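Visit to Hafstein: notes for the equipment plan
Gunnlaugur Dalsgaard, July 19, 2023

Sille Grímsdóttir and I went to Hafstein to settle one line in next year's budget: hand-held grippers for recording household tasks, mainly clothing and bedding. The draft plan had us buying two robot arms first and deciding on recording tools later. We wanted to see the tools in use before the order of those two purchases was fixed.

Evanthia Xenos runs the recording work and gave us most of the day. Hafstein does its sessions in furnished homes. An operator holds one gripper in each hand and works through a task sheet, and each gripper carries its own camera. Setup is short. The operator checks storage, runs a calibration card past both cameras, opens and closes the jaws fully, and starts. The arms stay in the workshop and are used only for testing trained policies.

For planning purposes, the unit of cost is the pair. A single gripper is of little use for folding, and a pair with mismatched jaw wear gives inconsistent grip data. Xenos replaces pads on both tools together after 600 recordings and books the parts as consumables. Our draft had no consumables line at all. She also advised against buying spare bodies at the outset. Pads, pivot hardware and cables are what run out.

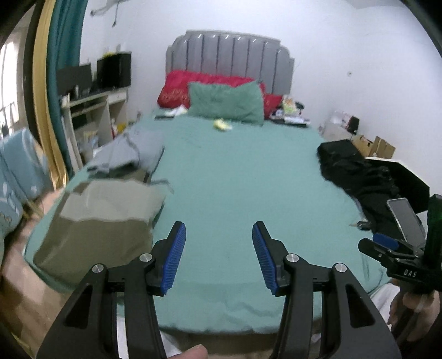 Storage was the second gap in our draft. A full day fills more disk than we had allowed for, and the upload from a private home is slow, so drives are carried back and copied overnight. Hafstein keeps seven drives in rotation. We had budgeted for two.

Labor is the largest item. One operator can complete up to 50 usable recordings in a day of clothing tasks, fewer when the task sheet calls for large items such as duvet covers. Review takes additional time and is done by a different person. Oluf Eskildsen, who handles review, rejects recordings for three main causes: a jaw outside the camera view, lost tracking, and a task ended before the item is released. He showed us 34 rejected files from one batch, most of them lost tracking against plain fabric. The recommendation was to schedule a short practice period for every new operator and to charge it to training, separate from collection.

We also asked about suppliers. Hafstein compared quotes from Devutard and Ganonari before its last order. Ganonari was cheaper per pair – but its quote left out the calibration fixture and the second year of software updates. With those added the difference was small, and delivery time decided it. Any quote we request should list fixture, pads, cables, software term and return shipping as separate lines.

Changes I will make to the plan before it goes to Nanna Hviid:

Move the gripper purchase ahead of the arms. Order two pairs, with pads for the first year.
Add a consumables line and raise the drive count to seven.
Split labor into operation, review and training.
Defer the arms to January, subject to the first review figures.

Still open: whether the Mutetti mount fits our existing cameras. Sille has the drawings and will check the hole pattern. Insurance for equipment used in private homes also needs a written answer from our broker, including transport between sites.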